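Crisp packet collection in Juvby to move to shops from next week

Mar 17, 2025

The crisp packet and snack bag collection in Juvby is to move out of the town's schools and into shops, after the firm that runs it said the present bins were filling too quickly to be emptied once a fortnight.

Ososon, the waste company that has taken the packets since September, said 11 shops had agreed to keep a collection box by the door or near the tills. The first boxes will be put out on Monday at the two Karkero supermarkets and at Sánchez grocers in Mill Lane. The rest will follow before the Easter holidays.

Crisp packets, nut bags and most chocolate wrappers are made from thin plastic with a layer of metal on the inside. They cannot go in the household recycling in Juvby and are usually burned or buried with general rubbish. Under the scheme they are flattened, baled and sent to a plant where they are melted down for use in fence posts and garden edging.
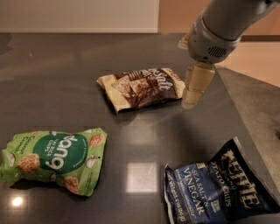
Snack bags will be accepted at all the new collection points, whatever the make.

Ososon said it had collected 268 kilograms of packets in Juvby during the autumn term, most of it from the secondary school and the leisure centre. The firm had planned for 202 kilograms. A single empty packet weighs very little, and the bins were often full well before the van was due.

The schools also reported problems with food left in the bags. At one primary school the bin had to be taken out of the corridor in January when it attracted ants, and it has not been put back. The school said it was happy to go on telling pupils about the scheme but did not want to store the packets on site.

The new boxes have a lid and a narrow slot, and are lined with a paper sack that shop staff can tie up and change themselves. They hold 40 litres each. Ososon will empty them every Tuesday and Friday. The leisure centre will keep its present bin until the summer.

People using the boxes are asked to shake out the crumbs and put the bags in flat. They should not be folded into triangles or tied in knots, as these jam the machine that opens them out. Packets do not need to be washed. Paper bags, pet food pouches, yoghurt lids and cling film are not accepted, and neither are cardboard tubes with a metal base, which should go to the household recycling centre on the Station Road estate.

Multipacks were a common source of mistakes last year, Ososon said. The outer bag is normally plain plastic and belongs with carrier bags at the supermarket, while the small bags inside go in the snack box. Labels on the new boxes will show both.

Karkero said it would take part for a year and then look at how much had been brought in. It has turned down a request to offer money off for full bags of packets, saying this was hard to manage at the self-service tills. Sánchez will let customers leave packets on Sundays as well, through the side door, when the main shop is shut.
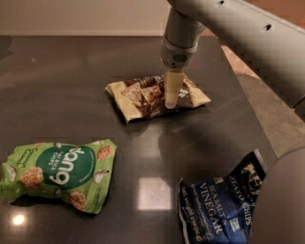

One reader of this site wrote in to say that the move would suit people with a car but not those in the villages, where the school was often the only place to hand things in. She asked if the mobile library could carry a box, and said she had a drawer full of packets at home that she had been sending in with her grandson.

The district council said the mobile library had no room for a box at present. It is in talks with two village halls and hopes to have an answer in May. Until then, village schools that still have a bin may keep it if they wish, but they will have to take the contents to a shop in Juvby themselves.

The council does not pay for the scheme. Ososon covers the cost of the van from the sale of the melted plastic and from a yearly fee paid by the shops, and neither the firm nor the shops would say how much the fee was. A councillor asked at last week's meeting why the packets could not be added to the kerbside collection. Officers replied that the sorting line could not pick out such light plastic, and that the present contract would not allow a change before it ends in two years' time.

A full list of the shops taking part will be on the council website by the end of the week, with opening hours. Paper copies can be picked up at the library and the town hall reception. Shops that would like a box should write to Ososon at its Juvby depot before the end of the month.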